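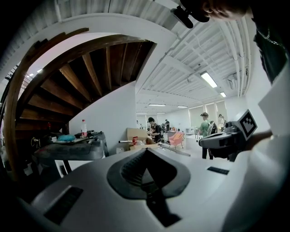

Plekach curved stair kit, long-term review

Posted 01/09/2024
Product: Plekach timber spiral stair kit, white stringer, wooden handrail
Price paid: £3219, plus £401 for delivery and the floor fixing pack
Fitted in: ground floor workroom, Nustthorpe
Used for: daily access to an upper office

We bought the Plekach kit when the old ladder stair in the Nustthorpe building had to go. The ladder was steep and awkward with anything in your hands, and it could not be used by visitors. We wanted a proper stair that people could walk up facing forwards, without losing too much of the floor underneath. A straight flight would have run well out into the room, so we looked at curved ones.

We had prices for three. One was all metal and noisy in the showroom. The Pakura was cheaper than the Plekach but came with a plastic handrail cover, and the wooden version put the price up to nearly the same. The Plekach had wooden treads and a wooden handrail as standard, with the stringer finished in white.

Delivery

The kit came on two pallets. One carton had a crushed corner but the contents were fine. The treads were wrapped separately and labelled on the back edge. The stringer sections are heavy and need two people to lift, and three would be better if you have to turn them in a corridor. Check your doorways before you order. The longest section went through our double doors with very little to spare, and it would not have gone through the side entrance.

Fitting

We had it fitted by a local joiner with a helper. The instructions are clear up to the point where the stringer sections are joined, and after that there is a page where the drawing shows the stair turning the opposite way to ours. Plekach sell it in both directions and print one booklet for the two. We rang them and they emailed the right drawing within 30 minutes, but it should have been in the box.

Treads went on without any trimming. The handrail took longer than everything else. It comes in curved lengths which join end to end with a bolt and a plug, and two of the joints needed sanding before they felt smooth to the hand. If you are paying someone by the day, allow for this.

The fixing pack assumes a solid floor at the bottom and a timber edge at the top. Ours has a steel edge at the top, so the joiner used his own bolts. You can't buy the kit with the pack left out of the delivery charge, which seems mean.

How it looks

Better than I expected in a plain room. The ceiling is white corrugated panelling with the pipes and conduits left showing, lit by fluorescent fittings, and I thought a wooden stair might look out of place. The white stringer ties in with the ceiling and the brown treads stop it all being too cold. From underneath you see the treads fanning out around the curve, and it is tidy enough that we haven't felt the need to cover it. Worth knowing if your stair will be seen from below as much as ours is.

The handrail is the nicest part. It is a warm colour and follows the outer edge in a steady line.

In use

The stair feels firm. There is a slight creak near the top in winter, which started in November and went again by spring. The joiner tightened the bolts on his next visit and said to leave it at that.

Walking up on the outer side is comfortable. The inner side is narrow, as with any stair of this shape, and two people can't pass on it. We ask people coming down to wait at the top. Small boxes are no problem. Anything large has to go up another way, and we had the desks upstairs lifted in before the old opening was closed off. If you are going to furnish a room above, do it first.

Light on the treads is fair. The ceiling lights run in a row down the room, and the upper part of the stair gets less than I would like on a dull afternoon. We have a Fehr clip lamp on the landing for now and will probably have something wired in.

Cleaning

A soft brush and a damp cloth on the treads. The white stringer marks where shoes catch it on the inner side. Most marks come off with washing-up liquid, and black rubber scuffs need a bit more rubbing. Plekach sell a touch-up pot in the same white. The colour match is good but it dries glossier than the factory finish, so use it sparingly. Dust collects where the treads meet the stringer and you need a narrow nozzle to get it out.

Guarantee

15 years on the stringer and treads, two on the handrail finish. You have to register it on their website with the number from the carton label, so don't throw the label away with the packaging. We nearly did.

Good points

Firm underfoot
Wooden handrail included in the price
Looks finished from below
Quick help by phone and email

Bad points

One instruction booklet for both directions
Handrail joints need sanding
White stringer shows scuffs
Delivery and fixings cost too much

Would I buy it again?

Yes, for a room where floor space is short and the stair will be on show. For a store or a back room I would take the cheaper Pakura and put up with the plastic rail. Four out of five.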